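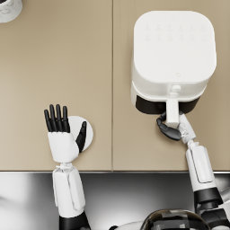

Can one person really get through a whole celeriac in a week, and does it count as cheating if half of it goes in the freezer? A message came in asking exactly that the day after the September boxes went out, and it added that the kale had been eaten on the doorstep, raw, before the box was even unpacked. We love getting these! And no, the freezer is never cheating. The celeriac question comes up so often that it has its own answer further down.

Mullance Veg Box: your questions

What is the Mullance box?

A weekly box of vegetables grown on our fields at Mullance and packed in the long shed by the road. Everything in it comes from us or from our neighbours at Drokmont, who have the sandy soil and grow far better carrots than we ever will (we've tried, they came out like corkscrews). We swap them our leeks and everyone is happy.

How big are the boxes?

There are two sizes. The small one suits one or two people who cook most evenings. The large one suits a family, or a pair of people who really, really like soup. If you're torn, start small. You can move up or down whenever you like and it takes effect from the next packing day.

Do I get to choose what's in it?

You can tell us 2 things you never want to see and we'll leave them out for good. Beyond that it's whatever is ready, and I have to say that's the part I enjoy most, even after years of packing them. You start the month thinking you don't care for turnips and then a bunch of tiny white ones turns up with the leaves still on, and you fry the leaves in butter and eat the lot standing up.

The usual names on the never list are beetroot, fennel and sprouts. Please try the sprouts once more before you cross them off. Ours stay on the stalk until the morning they're packed and they taste sweeter for it.

Where do I collect?

From one of our 34 pick-up points. Most are porches, village halls and shop doorways between Mullance and Orkelum. The full list is on the map page, with opening hours, and you can change your point at any time. The Orkelum library point closes at 5 p.m. sharp, so if you finish work late you may be better off with the one at the bakery.

Will you deliver to my door?

Not at the moment. We have a single van and it spends its day going round the pick-up points. Some people share with a neighbour and take turns collecting, which works well and usually ends in an exchange of marrows.

What should I do when I get the box home?

Unpack it straight away, all of it, even if you're tired. Take the leaves off the carrots and beetroot and keep them apart from the roots. Anything leafy goes into a bag in the bottom of the fridge with a sheet of kitchen paper. Potatoes, onions and squash want a cupboard, and the onions and potatoes want separate cupboards if you have them. Tomatoes stay out on the side.

Then have a look at what you've got and pick the thing that will go first. It's nearly always the salad or the spinach, and that's supper sorted. The roots will wait for you. I keep a pencil list on the fridge door with the soft things at the top and the tough old things at the bottom, and I just work my way down it as the week goes on. 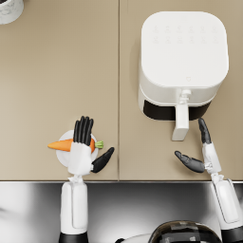 By the last day or so I'm generally left with a carrot, half a cabbage and something knobbly, and that's my favourite supper of the lot: all of it shredded, fried hard in a hot pan with garlic and a spoon of whatever's in the jar at the back of the fridge, with an egg on top.

Do I need to wash everything?

Yes please. We knock the worst of the mud off but we don't wash roots before packing. They keep far longer with a bit of soil on. Leeks are the ones to watch, as grit gets right down between the layers. Split them lengthways and run them under the tap.

There was a slug in my lettuce. Is that normal?

It is, sorry! Pop it outside. A small hole in a leaf does no harm at all and we won't throw away a good lettuce over one.

So, about that celeriac. How do I use it up?

With pleasure. Cut off the knobbly skin with a big knife (a peeler will only annoy you) and put the pieces in water with a squeeze of lemon so they stay pale. A quarter of it, cut into thin sticks with mustard and mayonnaise, is lunch. Another quarter can be mashed with potatoes. The rest makes lovely chips. Toss them in oil and salt, spread them out on a tray and roast them in a hot oven until the edges go brown and a bit chewy. An air fryer does them nicely too. Don't pile them up, and give them a good shake halfway through.

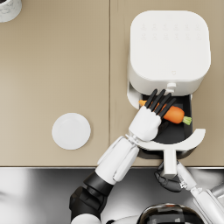
Air fryer with the drawer pulled forward.

To freeze celeriac, cut it in cubes, boil them for a couple of minutes, drain, cool and bag. They go straight into soup from frozen.

What on earth is a Lamrani?

A squash! It has a dusty green skin, deep orange flesh and ribs like a small pumpkin, and it's the one people write to us about. We sow it every spring from seed we've saved ourselves. The skin is thin enough to eat once it's roasted, so there's no peeling. Halve it, scoop out the seeds, cut it in wedges, and roast it with a little chilli and honey. A whole one will sit happily on a shelf until well after Christmas. Once it's cut, wrap it and use it within a few days.

Save the seeds as well. Rinse them, dry them on a tea towel overnight and toast them with salt.

What cooks well in an air fryer?

Lots of you ask, so I've been gathering tips from your emails. Squash wedges, parsnips, sprouts cut in half, small new potatoes and thick slices of aubergine all get good reports. Kale crisps divide opinion: they're wonderful when they work, but the leaves can fly about, so tuck them under a rack if yours came with one. Times vary such a lot from one machine to the next that I'd check early and often. 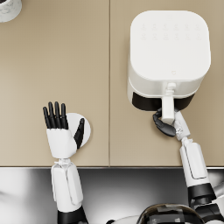
White air fryer on a sand-coloured worktop.

Can I skip a week?

Of course. Log in and press pause by noon, the day before packing. You aren't charged for weeks you skip, and you can skip as many as you like.

What if I forget to collect?

Your box will be kept until the pick-up point closes. After that it goes to the community kitchen in Orkelum, who turn it into hot lunches, so it won't be wasted, but we can't give a refund.

Do you want the boxes back?

Yes! Flatten them and leave them at your pick-up point. We had 1047 come back to us last year and a good box will go round again and again until the corners give up. Egg boxes and jam jars are welcome too.

Can I come and see the farm?

Please do. The field gate is open to box members on the first weekend of the month from April until October. Wear boots, bring a bag, and if the peas are in you may pick as you walk. Dogs on leads are fine everywhere except the hen field.

My question isn't here

Write to us through the contact page or leave a note in your empty box. Recipes are every bit as welcome as questions, and I'm still looking for a good one for kohlrabi.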